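Getting grass and mud out of a football shirt

Match days at Dovemow are my favourite part of the week, and I include the bit afterwards when the kit bag comes home! Arsalan Hashmi taught me most of what follows when he ran the under-tens, and I've washed shirts his way ever since.

Let mud dry. I know it's tempting to run it under the tap, but wet mud just gets pushed further in. Hang the shirt over the bath overnight, then brush it off with an old nailbrush.

Grass wants white vinegar and cold water, half and half. Dab it on, wait half an hour, then rub in a drop of washing-up liquid from the back of the cloth.

Turn printed names and numbers inside out, wash at 30, and skip the fabric softener (it leaves sports cloth clammy and it stops soaking up sweat).

Never tumble dry a printed shirt. Maite Marín did it once with a whole set before the Drindgate cup tie and the numbers came out like crazy paving.

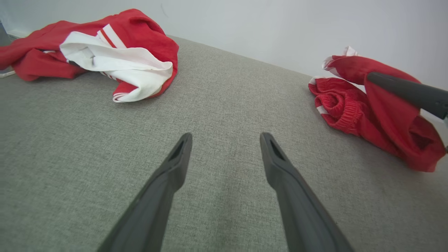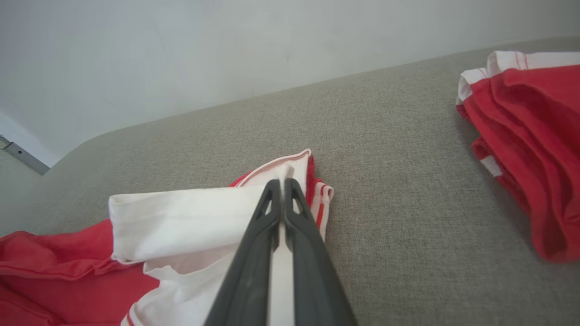 Collars are where a good shirt starts to look tired, and they're so easy to put right. Make a paste of bicarb and water, work it along the fold with a toothbrush and leave it for an hour before washing. Go gently where there's thin red piping against white, as on the shirt in the second photo, and try the paste on an inside seam first. Cool water only for red and white kits, and get them out of the drum the minute it stops!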